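Wastine – poste double bras, guide de mise en service
Section 4 : rangement de vaisselle (mode essai)

À lire avant de lancer quoi que ce soit. Le poste sait ranger des assiettes. Il ne sait pas ranger une cuisine. Si on vous a vendu autre chose, voir Araba Kyei au support, elle a la liste de ce qui marche et de ce qui marche pas encore.

4.1 Préparer la table

1. Tapis brun à plat, bien tendu. Pas de pli.
2. Poser le porte-tasses, l'égouttoir noir, les assiettes. Tout doit rester à portée des deux bras.
3. Dégager les câbles des poignets. Vérifier à la main, bras hors tension.
4. Charger le profil Testa (menu Tâches, page 7). Le profil Kirner est pour l'atelier, pas pour la vaisselle !
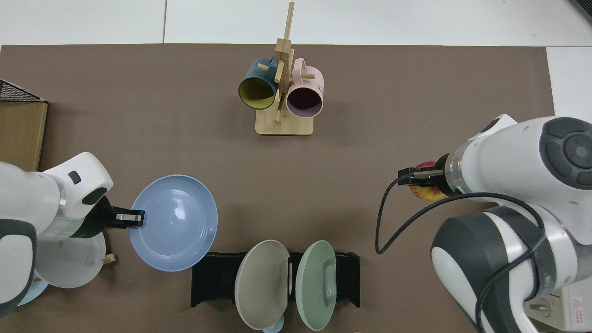
5. Vitesse réglée à 42 pour les premiers essais. Au-delà, l'assiette prise par le bord peut pivoter dans la pince.
6. Attendre la fin de l'initialisation avant d'approcher. Compter 200 secondes.

ATTENTION : mains hors de la zone dès que le cycle est armé. Un bras à l'arrêt peut repartir sans prévenir, il attend peut-être juste l'autre.

4.2 Lancer un cycle

1. Choisir la destination des assiettes : égouttoir ou support en bois. Pas les deux dans le même cycle, la version actuelle s'embrouille.
2. Appuyer sur Départ. Rester près de l'arrêt d'urgence.
3. Surveiller la prise au bord. C'est là que ça rate le plus souvent : pince trop basse, elle touche la voisine, et tout le rang bouge.
4. Si la pince hésite au-dessus du support, laisser faire. Ne pas pousser l'assiette pour « aider », ça fausse le repérage.
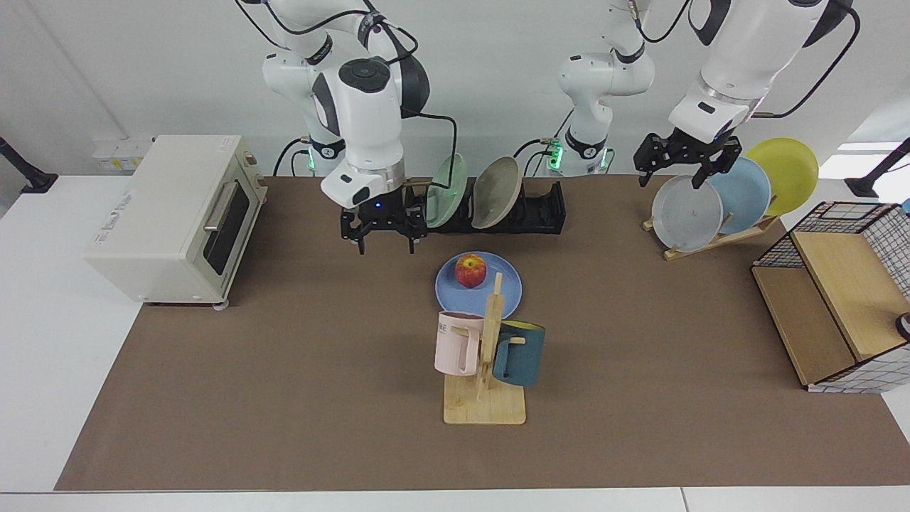 Fig. 4-a. Pince gauche au-dessus de l'assiette gris pâle, support en bois. Pince droite ouverte devant l'égouttoir.

Note : les tasses sont plus difficiles que les assiettes. L'anse change d'orientation à chaque fois. Décrocher, ça passe en général ; raccrocher, une fois sur deux chez nous, et encore. À faire à la main pour le moment. Aurelio Requena travaille dessus à Mandport, pas de date annoncée.

4.3 Objets posés dans les assiettes

Un fruit, une cuillère, une éponge : à retirer avant de déplacer l'assiette. Le cycle à deux bras s'en charge si l'objet est assez gros pour la pince.

1. Cocher « Débarrasser d'abord ».
2. Affecter un bras à l'objet, l'autre à l'assiette.
3. Définir la zone de dépose de l'objet. Sans zone, le bras le garde en l'air et le cycle se met en pause.
4. Relancer. 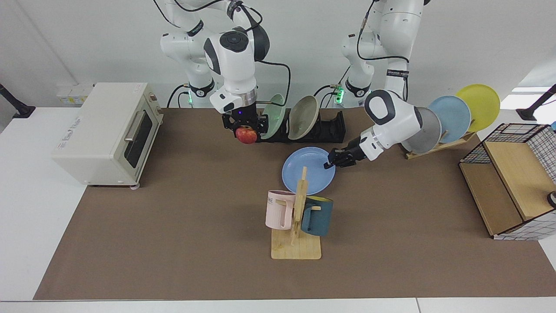
Fig. 4-b. Pomme tenue par le bras droit, bord de l'assiette bleue dans la pince gauche.

ATTENTION : fruits mûrs, baisser la force de serrage. Verre fin : interdit, quelle que soit la force.

4.4 Ce qu'on peut en attendre

Une personne va plus vite, largement. Pour l'instant le poste demande quelqu'un à coté, donc pas de gain de temps sur la vaisselle d'une famille. Intérêt réel : répéter la même tâche, noter les ratés, régler. Pour un usage sans surveillance, la réponse est non.

En cas d'arrêt en plein mouvement : soutenir l'objet par dessous, puis ouvrir la pince au pupitre. Jamais l'inverse. Code d'erreur à relever avant de redémarrer, il s'éfface ensuite.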